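Häufige Fragen zum Zusammenlegen von Tüchern

Wer bei Vitemier Putz- und Geschirrtücher bestellt, bekommt sie gefaltet. Was danach mit ihnen geschieht, beschäftigt unseren Kundendienst mehr als jedes andere Thema, Lieferzeiten eingeschlossen. Die Antworten auf die häufigsten Fragen stehen deshalb auf dieser Seite.

Muss ich Tücher überhaupt falten?

Nein. Ein zerknülltes Tuch wischt genauso gut wie ein gefaltetes. Es findet sich nur schlechter wieder, und die Schublade geht nicht mehr zu.
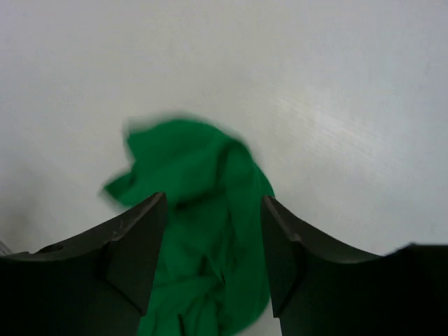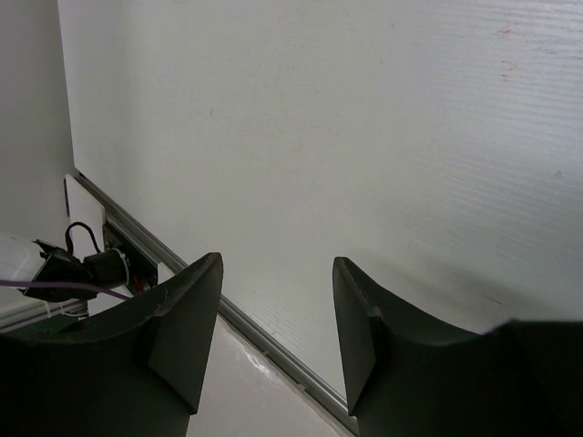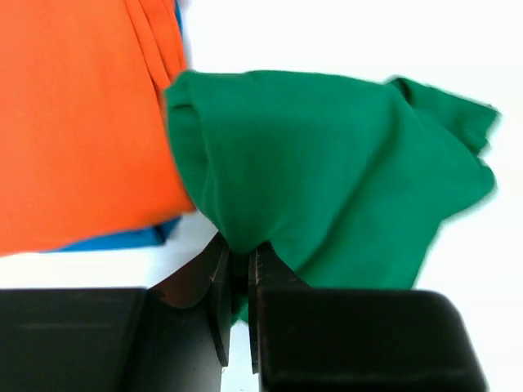 Bei uns zu Hause werde seit Jahren alles in einen Korb gestopft, schrieb uns eine Kundin aus Zivthorpe, und es sei noch niemand daran gestorben. Ob wir im Ernst glaubten, dass jemand nach Feierabend Ecke auf Ecke lege?

Das glauben wir durchaus. Ein Korb ist aber auch in Ordnung, solange man beim Hineingreifen nicht jedes Mal den gesamten Inhalt mit herauszieht.

Wo falte ich am besten?

Auf einem Tisch in Hüfthöhe, abgewischt und trocken. Helle Platten haben den Vorteil, dass man Krümel und alte Flecken sieht, bevor sie am frischen Tuch hängen. Auf dem Bett geht es auch, dort bleibt der Stapel dann allerdings gern bis zum Abend liegen.

Mein Tuch ist ein einziger Knäuel. Wo fange ich an?

An einer Ecke. Wenn keine zu finden ist, am Saum entlangtasten, bis eine kommt. Tuch an zwei benachbarten Ecken hochnehmen, einmal kräftig ausschlagen, hinlegen, glattstreichen. Wer in der Mitte zupackt und schüttelt, hat hinterher denselben Knäuel, nur mit Schwung.

Halbieren oder dritteln?

Für Schubladen empfehlen wir das Dritteln der Länge nach, danach einmal quer. Das Modell Nemisum (30 cm Kantenlänge) kommt damit auf ein schmales Päckchen, das aufrecht steht. Größere Tücher vorher einmal halbieren. Über das Rollen streiten wir intern noch – bis auf Weiteres gilt es als erlaubt.

Sollte ich nach Farben sortieren?

Im Schrank nach Belieben, in der Küche lieber nach Aufgabe: Grün fürs Geschirr, Orange für den Boden, oder umgekehrt. Wichtig ist, dass sich alle im Haushalt an dieselbe Regel halten. Erfahrungsgemäß hält sie fast 3 Wochen.

Wie viele Tücher brauche ich?

Für einen Zweipersonenhaushalt reichen 12. Wir verkaufen sie im 5er-Pack, das geht nicht auf, und das wissen wir.

Das Tuch lässt sich nicht sauber falten, die Kanten passen nicht aufeinander. Reklamation?

Meist hat es sich beim Waschen verzogen. Feucht in Form ziehen und liegend trocknen lassen. Hilft das nicht, tauschen wir Tücher der Reihen Nemisum und Anozie um, auch ungefaltet eingeschickt.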